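Gadgets for Curious Kids > Robots at Home
Search this site: type a word and press enter

Would You Let a Robot Fold Your Shirt?

Do you like folding laundry? Most kids don't, and neither do most grown-ups. So a company called Pratent has made a kit named the Zamaditz. It has two robot arms, and the ad says it will make laundry day "a breeze." When an ad says something like that, it's smart to ask a few questions before you believe it.

Two arms and a shirt-folding job, first from farther back and then from close to one gripper: 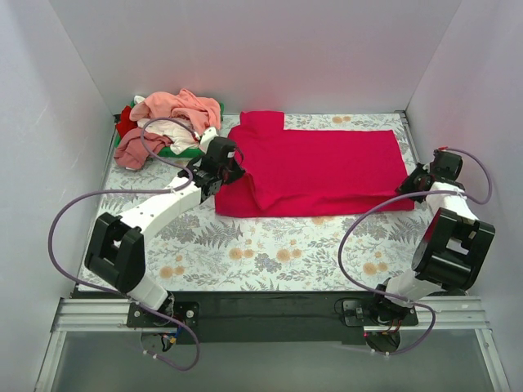
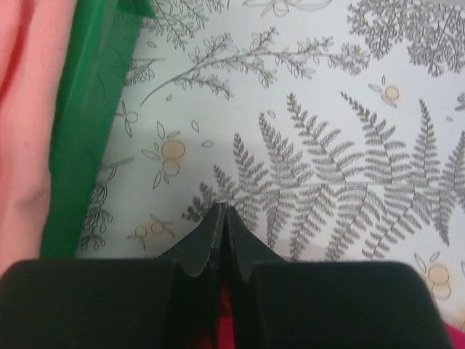

Sfeir wrote to us after reading the first version of this page and asked: why would anyone buy a machine for something I can do while I watch cartoons?

Good question, Sfeir. Let's look at what the kit has to do, and you can decide.

Why is folding so hard for a robot?

Think about a wooden block. You pick it up, you put it down, and it's still the same shape. Now think about a T-shirt. Pick it up by the sleeve and it goes long and droopy. Drop it and it's a lump. It never lands the same way twice. Your brain sorts all that out without you noticing. A robot has to work out where the edges are, which bit is a sleeve, and whether it has grabbed one layer of cloth or two.

Patterns can make it trickier. If a tablecloth has leaves and flowers all over it, the robot's computer has to tell which lines belong to the table and which belong to the clothes. You can see that right away. A computer needs lots of practice.

What are the grippers like?

A gripper is the robot's hand. Yours has five fingers, and they can feel if something is thin, fuzzy or slippery. The close-up picture shows a gripper with two dark fingers that get narrower at the tips. That's a good shape for pinching. Try folding a shirt using only your thumb and one finger on each hand, and you'll find out how much you miss the others.

What does the ad say?

Pratent says the Zamaditz practised on 2,851 pieces of clothing. That sounds like heaps, but the ad doesn't say how many were folded neatly. It also says a shirt takes 60 seconds. We'd like to know if that includes the tries that went wrong. Ads often tell you about the best try.

Then there's the price, which is $3,338. A rival kit, the Prarier, costs less but has only one arm, and we aren't convinced that one arm can fold much more than a face cloth.

Try this at home

Put 32 pieces of clean laundry in a pile and ask someone to time you. Fold the lot. Socks count. Then work out how long one piece took you, and compare it with the number in the ad. Don't forget to include the shirt you had to do over.

So is it any good?

We think the arms are clever, and we'd love to watch them for an afternoon. We wouldn't spend our own money on them yet. Before we change our minds, we want to see a whole basket done from start to finish, with the inside-out jumpers left in.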